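We use cookies to remember your settings. OK | Read more

How Does Cloth Get Its Color?

By Morenike Oyelaran
January 2021

Look at a sheep. Most sheep are white, cream, gray, brown or black. Cotton, when it is picked, is usually a creamy white. Silk is pale too. So where do red socks and blue jeans come from?

The answer is dye. A dye is a colored substance that sticks to the tiny threads, called fibers, that cloth is made from. Paint mostly sits on top of a thing. Dye goes into the fibers and holds on.

Dyes from plants

People have been dyeing cloth for thousands of years. For most of that time they used what grew or lived near them.

Red came from the roots of a plant called madder. The roots were dug up, dried and ground into a powder. The plant has small yellowish flowers, and you would never guess the color of the roots from looking at it.

Yellow was easier to find. Onion skins, marigolds and a tall weed called weld all give yellow. Some of these fade faster than others when they are left in sunlight.

Blue came from the leaves of the indigo plant, or from woad in the cooler parts of Europe. Indigo is a strange dye. The liquid in the pot is a yellowish green. The cloth comes out of the pot looking green, and then it turns blue as the air reaches it. To get a dark blue, dyers dip the cloth, let it air, and dip it again.

Green was often made in two steps. The cloth was dyed yellow first and blue second, or the other way around.

Dyes from animals

Some dyes came from very small animals. Cochineal is an insect that lives on cactus plants in Mexico and South America. When it is dried and crushed it makes a strong red. It is still used today, and sometimes it is used to color food.

Purple was the hardest. In ancient times the best purple came from sea snails. Each snail gave only a tiny drop, so it took thousands of snails to dye the edge of one robe. Only very rich people could buy it, and in some places there were laws about who could wear it.

Making the color stay

If you spill beet juice on a white shirt, it looks as if it will be there forever. Wash it a few times and most of it goes. Many plant dyes are like that. They need help to hold on.

The helper is called a mordant. The word comes from an old French word for biting. A common mordant is alum, a kind of salt that has aluminum in it. The cloth is soaked in the mordant and then put in the dye. The mordant grips the fiber and the dye grips the mordant.

Changing the mordant can change the color. Onion skins with alum make a golden yellow. With iron they make a dull brownish green.

Dyes from factories

In the 1850s a young chemistry student in London was trying to make a medicine. He got a dark sludge that turned silk purple. It was the first factory dye that sold in large amounts, and soon there were many more. Now nearly all the clothes in stores are colored with dyes made this way. They cost less, and one batch can be made to match the next.

Dye factories have to clean their water before it goes back into a river. Some do this well and some do not - it is one of the big problems in making clothes.

Try it: onion skin dye

You need a grown-up for this, because the pot gets hot.

1. Save the dry brown skins from 7 onions.
2. Put them in an old pot with 400 milliliters of water.
3. Simmer for 50 minutes, then let it cool.
4. Strain out the skins.
5. Put in a small piece of wet white wool yarn. Leave it overnight.
6. Rinse it in cool water and hang it up.

Cotton will work too, but the color will be paler.

Words to know

Fiber: a very thin thread, like a hair.
Mordant: something that helps dye stick.
Fade: to lose color slowly.

Colors to name

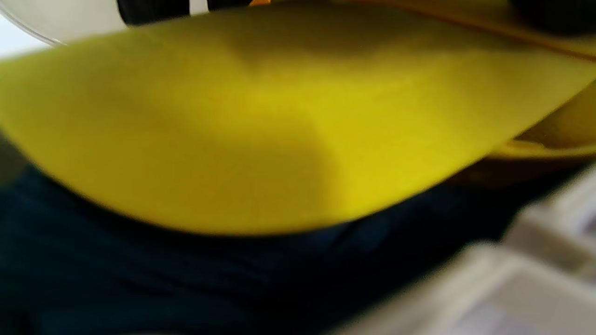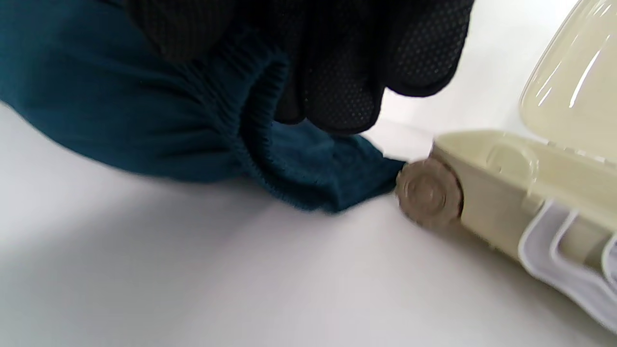
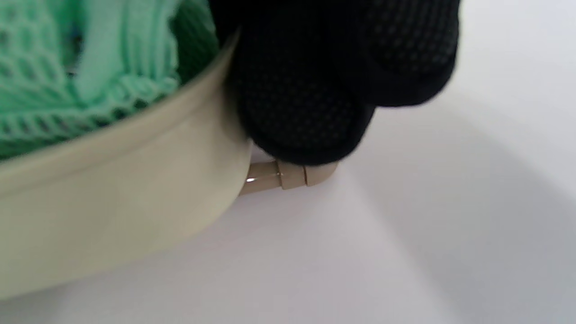

First, yellow. Second, dark teal fabric. Third, mint-green mesh in a cream container.

Comments (3)

Ifeoma Fashola
My class tried the onion skins. We used red onions and got a brownish color, not yellow. Is that normal?

Morenike Oyelaran
Yes. Red onion skins often come out browner or greener. It depends on your water as well.

Trivari
Can you use a white T-shirt or does it have to be yarn

Contact us | Copyright Jallico Learning | Back to top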